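Kleiner Zwischenstand vom Greifplaner, weil ein paar von euch so lieb nachgefragt haben (danke!) 🧵
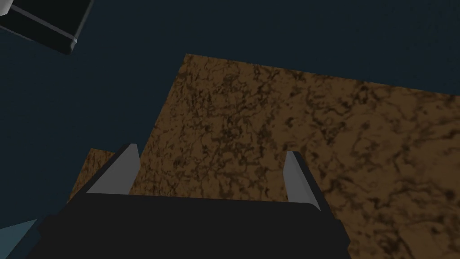 Seit Juni läuft Zilel bei uns komplett in der Simulation, und ich hab mich endlich an die Kollisionsprüfung getraut - die hat pro Anfrage 85 ms gefressen, viel zu viel fürs Nachplanen.

Maja Brzozowska hatte dann den Verdacht, dass wir die Tischplatte als volles Mesh prüfen, mit 2.775 Dreiecken. Für eine Ebene! Jetzt ist es eine simple Box, und der Planer kommt wieder hinterher.

Offen sind noch 2 Bugs im Handkamera-Frame, die schau ich mir morgen mit Ourania an.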